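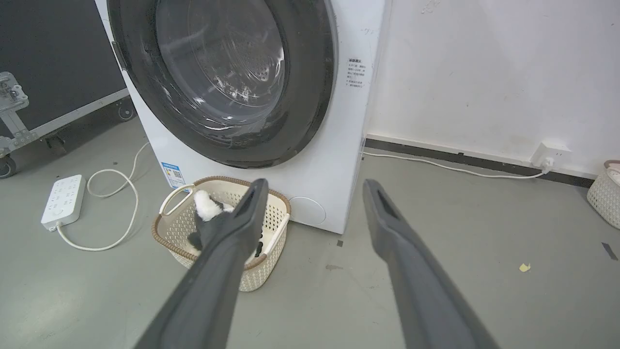
Solveig Boström here, posting for the Trulthorpe robotics project course. We are four weeks from the May demo and I said I would write up where the laundry task stands.

1/ The task is simple on paper. The robot takes what is in the basket, puts it in the drum and closes the door. We have 3 of us on it this term. Chiu is the name of our control code, in case you see it in older posts.

2/ Training data comes from teleoperation. One person drives both arms, one person resets the basket and writes the log. We are at 288 good episodes. The plan says 2,000, and we will not get there by May. I would rather have 600 clean ones.

3/ An episode counts as good if the item ends up fully inside the drum and neither gripper hits the door glass. Touching the rubber gasket is fine. Dragging on it is a fail.

4/ Soft toys are harder than towels. A towel folds wherever you pinch it. A stuffed toy has thick parts and thin parts, and if you grab the thick part the fingers slip off the fur. Going for an arm or a leg works better, but then the rest swings.

5/ So now we use both grippers for toys. Left one takes hold first, right one comes in under the body before the lift. It is slower. Drops went down enough that I stopped complaining about the speed.

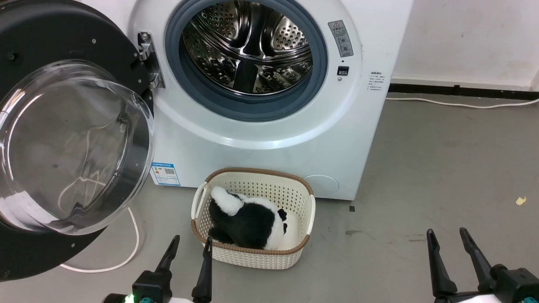 Door open, panda-looking toy in the basket, both grippers in front.

6/ Door opening is its own task with its own episodes. We tried training the two together in the fall and the policy kept reaching for the basket with the door still shut. Split them, then join them with a check on the door state. That check is plain code, no learning.

7/ Someone asked about the simulator. We use Preris for arm motion and collision tests only. Its cloth is okay – its plush is a solid block with a fur texture. Labels for the real episodes go through Guvance, and every one gets a second look from another student.

8/ Known problem: basket position. If it moves a hand's width to the side, the left arm still goes to the old spot. We are now shifting the basket a little between episodes and writing the offset in the log. Please do write it in the log.

9/ Next up is the 2 p.m. lab slot, toys only, then socks. Socks will be bad. I'll post the drop numbers for both when the batch is labeled.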